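Magsi: simulated pick-and-place under visual clutter

README for the data release, version 2
Last edited 27 September 2022

Magsi is a set of simulated manipulation episodes made to test one thing: how much a grasping policy suffers when the surface under the objects is busy. Most tabletop sets use a plain table. A policy trained on those can learn to treat any edge or patch of color on the table as an object. We wanted episodes where that shortcut fails, so we print graphics on the countertop and change the wall and floor textures between rooms.

The release holds 2079 episodes in 12 room layouts. All of it is rendered. There is no real-robot data in this version.

Setup

The arm is a Franka Emika model on a black pedestal, with a parallel gripper, placed next to a kitchen island. Each episode names one target object. The rest of the objects are left on the counter as distractors and are never removed during an episode. Object scale is not always realistic, and some objects may float or sink into a surface at the start.

A typical can episode has the can between the fingers and the counter graphic in the same view as the loose objects. In this room the print is a red warning emblem with the words "SECURITY BREACH", and the red ball sits right on top of it.

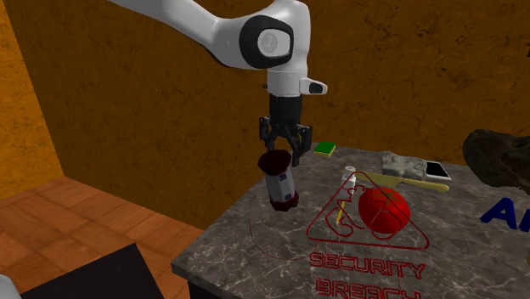 Denutura wrote on the issue page that printed counters seemed like the wrong test, and that moving the lights would break more policies than any texture would. That may be so. We tried light changes in an early build and found them hard to separate from changes in shadow and exposure, so they were left out. Lights are fixed within a room and differ only between rooms. If someone wants to add a lighting split, the room files are included and we would take the patch.

How the episodes were made

A scripted planner with full access to object poses produced the motions. Grasp points were sampled on the target, checked for collision, and run in the simulator. Failed runs were kept if the gripper closed on any object and dropped otherwise. The outcome field gives the result as the simulator scored it - please use that field and do not guess from the last image.

Each episode folder contains:

color images from every camera in the room
depth for the same cameras
joint positions and gripper width
object poses at each step
the target name and the outcome

Camera placement is not the same in every room. Some views are close to the counter and some take in the arm down to its base. The wide views are useful for checking camera calibration, but the can takes up few pixels in them and small print on the counter may not be readable. 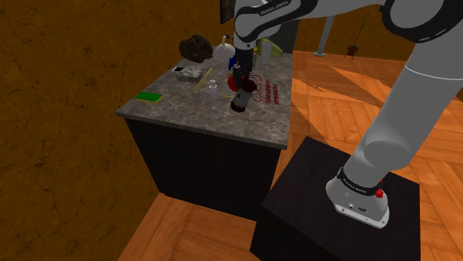 Can I train on the wide views alone?
The loader supports it, but our baseline did poorly that way on small targets, so we suggest using at least one close view with them.

Splits

Splits are made by room: 8 rooms for training, 2 for validation and 2 for test. Do not shuffle episodes across rooms. The counter graphics in the test rooms do not appear in training, and mixing them removes the point of the test.

Results so far

The baseline takes color images only. On plain counters and printed counters with the same objects, it did worse on the printed ones, and the most common error was reaching for a printed shape. Adding depth fixed many of those reaches but did little for thin objects lying flat. Full tables are in the Lutstead report folder, along with the training settings.

Known problems

Object names are not fully consistent between rooms. Depth is noisy on glossy surfaces. The Mendenville room has a wrong camera offset in its first build; use the corrected file in the patches folder. A fix for the names is planned for October.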